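Leere Böden, schiefe Dosen: Jessie Gillies über das Einräumen

Von Chukwuemeka Onyeka, 3.1.23

Jessie Gillies räumt seit ihrer Ausbildung Regale ein. Erst in einem Getränkemarkt, danach in einer Drogerie, inzwischen bei Esunia, einem Laden für Snacks und Getränke aus Ostasien. Sie ist dort für die Fläche zuständig, also dafür, was wo steht, wie viel davon und in welcher Höhe. Wir haben uns vor der Öffnung getroffen, im hinteren Teil des Ladens, wo neue Belegungen ausprobiert werden, bevor sie nach vorne kommen.

Im Dezember hat Esunia das Sortiment verkleinert, von 500 auf 351 Artikel. Gillies hat die Liste selbst geschrieben und dafür die Abverkäufe des ganzen Jahres durchgesehen. „Vieles davon stand nur da, weil es immer da gestanden hatte“, sagt sie. „Es gab Sorten, die ich öfter abgestaubt als nachgefüllt habe.“ Am schwersten sei ihr die Trennung von einigen Bonbons gefallen, die zwei oder drei Stammkunden regelmäßig gekauft hätten. Für die bestellt sie jetzt auf Zuruf.

Weniger Artikel bedeuten mehr Platz, und mit dem Platz muss man etwas machen. Viele Läden ziehen die übrige Ware in die Breite, bis alles wieder voll aussieht. Gillies hält davon wenig. Wenn eine Sorte sechs Reihen nebeneinander bekommt, die sich einmal am Tag verkauft, liegt im Regal Geld herum, und irgendwann läuft das Datum ab. Sie lässt lieber einen Boden frei, bis feststeht, was darauf soll. „Ein leerer Boden stört vor allem den, der im Laden arbeitet. Die Kundschaft schaut auf das, was steht.“

Die Regale stammen von Gotwood, einem Ladenbauer, der einen Vorgängerbetrieb ausgeräumt und die Teile gebraucht weiterverkauft hat. Gillies hat sie wegen der Lochung genommen. Die Böden lassen sich in kleinen Abständen versetzen, ohne Werkzeug, allerdings am besten zu zweit. Wer es allein versucht, hat nach ihrer Erfahrung früher oder später eine Seite eingehängt und die andere auf dem Fuß. Eine Höhe legt sie immer nach dem größten Artikel fest und gibt eine Handbreit dazu, damit man hineingreifen kann. Bei Dosen mit Stapelchips ist das wichtig. Sie werden am Deckel gefasst und nach vorne gekippt, und wenn der Boden darüber zu tief hängt, bleibt die Dose stecken und wirft die Nachbarin um.

Über diese Dosen kann sie lange sprechen. Sie hätten ihre Tücken, sagt sie, weil die Grundfläche klein sei und der Inhalt fast nichts wiege. „Eine Wasserflasche bleibt stehen, wenn man sie mit dem Ärmel streift. So eine Dose nicht.“ Eine volle Reihe stützt sich selbst. Schwierig wird es, sobald die Hälfte verkauft ist und die restlichen einzeln stehen. Dann lehnt die erste, die nächste liegt, und am Abend rollt eine bis zur Kante.

Ich frage, ob man die Dosen nicht einfach festklemmen könne. Sie hat es probiert, mit Trennstegen aus Kunststoff, die bei Rinaldi im Katalog standen. Die Stege hielten gut, nahmen aber zwischen den Sorten so viel Platz weg, dass am Ende eine ganze Sorte weniger auf den Boden passte. Außerdem musste man zum Wischen alles ausbauen. Die Stege liegen jetzt in einer Kiste im Lager und dürfen mitgenommen werden, falls jemand Verwendung dafür hat.

Bei der Reihenfolge geht sie nach Farbe und Geschmack zugleich. Mild steht links, scharf rechts, und wo zwei ähnliche Farben nebeneinander lägen, tauscht sie. Die Kundschaft merke sich die Farbe und lese den Namen selten. „Die Leute kommen rein und sagen: die grüne. Dann muss die grüne da sein, wo sie letzte Woche war.“ Deshalb wird bei Esunia zwar oft nachgefüllt, aber selten umgestellt. Eine Belegung bleibt mindestens einen Monat, auch wenn sie sich nach drei Tagen als mittelmäßig erweist. Die Zahlen seien sonst nicht zu gebrauchen.

Mit den Teebechern ist es anders. Fertige Getränke im Becher verkaufen sich nach Wetter, und Gillies stellt sie gern oben hin, in Augenhöhe, wo man die Aufschrift sieht. Viele können die Schriftzeichen nicht lesen und wollen wissen, was drin ist. Für sie hängt ein kleines Schild auf Deutsch daneben, sobald eine Sorte länger im Programm bleibt. Die Schilder druckt sie selbst, auf festem Karton, nachdem die ersten aus normalem Papier sich nach kurzer Zeit gewellt hatten. Becher mit gewölbtem Deckel lassen sich schlecht stapeln, also gibt es davon immer nur eine Lage.

Und die Tüten? „Tüten sind das Undankbarste“, sagt Gillies. Sie rutschen, sie knistern, sie fallen nach hinten. In der alten Drogerie habe man sie in Körbe gelegt, das sei für alle bequem gewesen, nur habe dann jeder im Korb gewühlt und die unteren seien zerdrückt gewesen. Bei Esunia stehen sie aufrecht und dicht beieinander. Ist die Reihe halb leer, wird sie zusammengeschoben.

Einmal am Vormittag und einmal am Nachmittag geht jemand durch und richtet. Dafür sind 15 Minuten angesetzt. Gillies besteht darauf, dass in dieser Zeit nichts anderes gemacht wird, kein Auspreisen, keine Bestellung. Gerichtet wird von oben nach unten und immer in derselben Richtung: Liegendes aufstellen, Lücken schließen, die Ware nach vorne ziehen. Zum Schluss kommt der Lappen. Neue Leute fingen fast immer mit dem Lappen an, erzählt sie, und wischten um die Dosen herum.

Über das Vorziehen gibt es im Team verschiedene Meinungen. Ein Kollege findet es überflüssig, weil die Ware nach dem ersten Griff ohnehin wieder hinten stehe. Gillies sieht das anders, räumt aber ein, dass sie selbst nicht jede Dose an die Kante rückt. Zwei Finger breit Abstand zur Vorderkante reichen ihr. Was ganz hinten an der Rückwand steht, ist für kleinere Kunden schlecht zu erreichen, und die Böden sind tief. 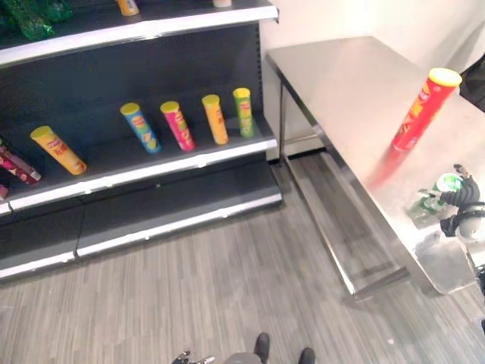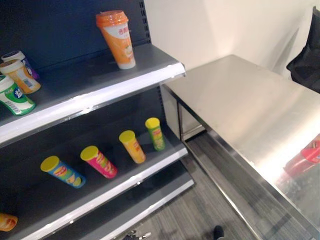 Die Frage nach der Tiefe beschäftigt sie gerade am meisten. Die Böden sind für Kartonware gemacht und für einzelne Dosen zu groß. Bei Clastitz, einem Hersteller von Einsätzen, hat sie flache Stufen angefragt, die man auf den Boden legt und die die hintere Hälfte anheben. Damit wäre die zweite Reihe über der ersten sichtbar. Ein Muster ist bestellt, der Preis gefällt ihr noch nicht. Vier Stück würde sie nehmen, wenn das Muster taugt, mehr erst einmal nicht.

Bis dahin behilft sie sich mit umgedrehten Kartons, die sie mit dunklem Papier bezieht. Das sehe aus zwei Metern ordentlich aus, aus der Nähe weniger. Für Dosen reiche es, Flaschen würde sie nicht daraufstellen.

Für den unteren Boden gibt es zwei Vorschläge. Der eine ist, dort Großpackungen anzubieten, also Nudeln im Karton und Getränke im Gebinde. Das wäre praktisch, weil Schweres unten stehen soll und man es von dort leichter in den Wagen hebt. Der andere Vorschlag kommt von den Aushilfen, die dort gern die Sachen für Kinder hätten. Gillies ist dagegen. „Dann sitzen sie im Gang, und mit der Sackkarre kommt keiner mehr durch.“ Entschieden wird das mit der Ladenleitung, wenn die Zahlen für die neue Belegung da sind.

Ich möchte noch wissen, was sie Leuten rät, die zum ersten Mal ein Regal einrichten, im Vereinsheim etwa oder im Hofladen. Sie überlegt eine Weile. Man solle mit der Hälfte der Ware anfangen, sagt sie dann, und ein paar Tage zuschauen, wohin gegriffen wird. Außerdem solle man jeden Artikel einmal selbst mit der linken und einmal mit der rechten Hand herausnehmen. Bleibt man dabei irgendwo hängen, stimmt die Höhe nicht. Und man solle sich die Belegung aufschreiben oder aufzeichnen, auch wenn sie einem selbstverständlich vorkommt. Nach einem Urlaub wisse man sie nicht mehr.

Ihre eigene Zeichnung hängt im Lager neben dem Waschbecken, mit Bleistift gemacht und mehrfach korrigiert. Die Stapelchips haben darauf inzwischen den dritten Platz. Als vorne die erste Kundin an der Tür steht, nimmt Gillies den Schlüssel vom Haken und geht aufschließen.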